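Setup Guides > Home Office > Seating & Tables

Section 4: Placing the Drimar table and chairs

1. Put the table down before the chairs. It takes up more floor than you remember from the store.

2. Set one chair facing the table and pull it back 20 inches. Sit. Stand up again. If you hit anything, start over.

NOTE: Chairs may be different colors. Hatia calls this a mixed set.

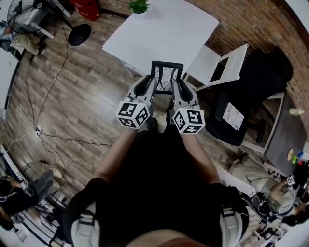
3. Turn any second chair at a slight angle to the table - guests find it friendlier, and it hides a short leg.

4. Add one small plant. One. The tabletop is for working on, at least until the mail arrives.

CAUTION: Do not drag chairs across wood-grain flooring. Lift them. Felt pads (part 163) are sold separately, as you might expect.

5. Clear any paperwork off the office chair before sitting on it.

Shares 296 | Comments 20

Contact Hourani Home Support | Back to top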